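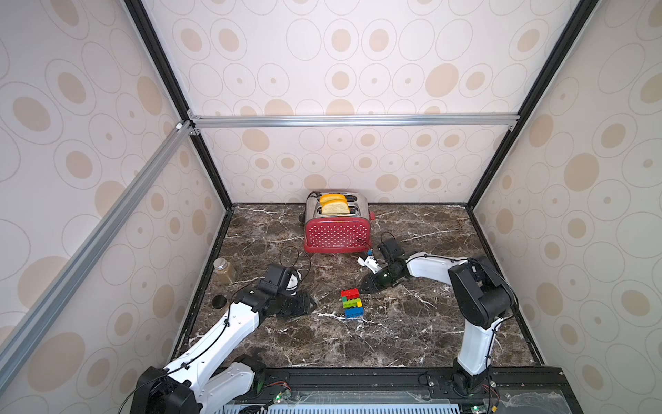 Red two-slot toaster on the counter, item 6.

Lilstead House – Shared Kitchen and Pantry Inspection
Inspection date: 18 Jul 2021
Areas covered: second floor kitchen, pantry, corridor to the rear stair

Ratings: S = satisfactory, A = action required, N = not inspected

1. Fire extinguisher mounted and tag current – S
Comment: Pressure gauge in the green band. Next service is due in August.

2. Fire blanket within reach of the range – A
Comment: The blanket is stored behind the pantry door. Move it to the wall hook to the left of the range.

3. Exit route clear to full width – A
Comment: Three cartons of Teltari paper towels were stacked in the corridor. Building staff moved them during the visit. This is a repeat finding.

4. Outlets near the sink protected and tested – S
Comment: Both outlets tripped and reset normally.

5. Refrigerator at or below 40 degrees – N
Comment: The thermometer was missing from the door shelf. A replacement has been requested.

6. Small appliances: cords, plugs and crumb trays – A
Comment: Cords and plugs passed. The toaster crumb tray must be emptied weekly and the date entered on the log sheet. The last entry was 15 days old.

7. Range hood filter free of grease – A
Comment: Tsolakis Mechanical to clean or replace under the existing contract.

8. Cleaning products labeled and stored apart from food – S
Comment: One spray bottle of Lultari degreaser had a faded label – relabeled on site.

9. First aid kit complete – A
Comment: Burn dressings expired. Box of 50 adhesive bandages unopened.

Items marked A are to be corrected within 11 working days. Return the signed form to the Facilities Office, Room 3.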